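Review: The Kavura Tube Bench Cell

Kavura sells the Tube Bench as a ready-made simulated cell for people who have to plan a tube-handling station and don't have the hardware on the floor yet. You get one arm with a two-finger gripper, a table, the racks and the numbered blocks, and a settings file that holds the position of everything. A single-seat license is $95. I used it to work out a layout for our own bench and to train Declan Brophy on setup, so most of this review is about setup and upkeep.

Start with the close-up view. Zoom in until you can read the numbers on the caps, because the caps can end up turned any way at all and a reader tuned on upright digits will struggle with a 50 lying on its side. Shadows are the other thing to check at this stage. They fall heavily on the dark surface and on the white board under the caps, and with the default light they took us longer to deal with than the numbers did.
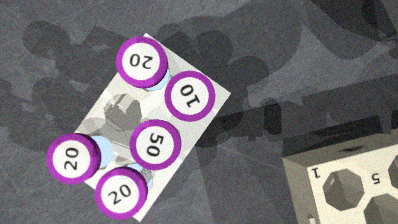

PLEKUTTHORPE, January 16, 2023

Installation took 13 minutes on an ordinary office machine. The cell opens with the arm on its pedestal at the rear of the table, and the first job is to set the base position. Do this before you move any rack. If you change it afterward, every saved pick point has to be taught again, and the manual only mentions this in the back.

Next come the blocks. They run 4, 3, 2, 1 from left to right as you face the table from the front, and I'd leave them that way. Gráinne Dolan reversed them to match our bench and then spent an afternoon chasing a sort routine that still used the old order. The BLANKS rack goes at the far left, and the blue rack sits behind block 1. Leave enough space beside the blue rack for open fingers. I set mine too tight and had to move it twice. 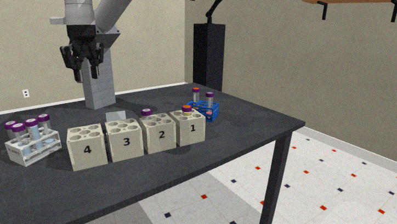

Vol. 13, No. 2

Teaching the wells is slow but fine. You bring the gripper down over a well, save the point, and repeat. A tube can sit deep in a block with little more than the cap showing, so set the grip height on the cap and save it separately for blocks and racks. Sharing one height between them gave us missed picks on the blocks.

For upkeep, I do the following after any change:

Open the gripper fully with nothing in it and park it clear of the racks.
Compare the tube list with what is on the table. A tube in block 2 that the list puts in BLANKS will stop the run.
Check one saved point per block.
Save the settings file under a new name.

The last step matters. There is no undo past the current session, and Kieran Mac Mathúna lost a full set of points that way in August. Support at Kavura answered him, but could not get the file back.

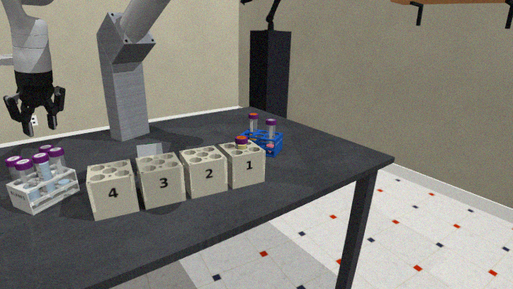 Tube Bench with blocks 4, 3 and 2 empty and one tube in block 1.

I have two complaints. The light can only be changed by editing the settings file, and the error messages give a code without a rack name. Philomena McGrath keeps a printed list of the codes next to her monitor, and you'll probably want one too.

For the price I would buy it again. If you only need to check reach for one arm, the older Paterson package does that with less setup. For teaching someone to lay out a tube cell and keep it in order, the Tube Bench is the better choice.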